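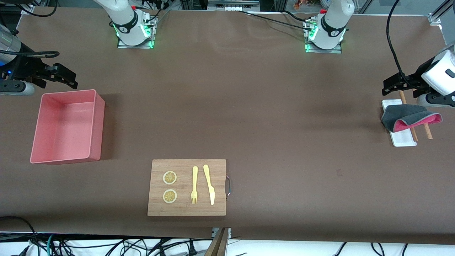 Visit Report: Studska Cricket Bat Works

The open day ran on Monday, August 19, 2019. Lavanya Salian led the tour. Clefts are graded by grain count, then air dried to 9 percent moisture before pressing. Blades are pressed in two passes, edges first. Adult bats leave the shop at 2 lb 8 oz to 2 lb 12 oz.

Handles are three-piece cane with rubber strips, set in a V splice and left in clamps overnight.

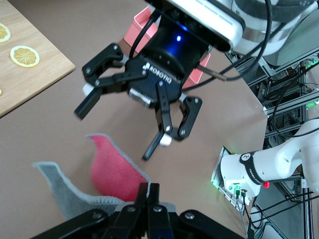
Prices and Orders

The Morris model is $249 and the junior Olo is $129. Refacing is quoted per bat. Club orders go to Mojtaba Sharifi at the front office.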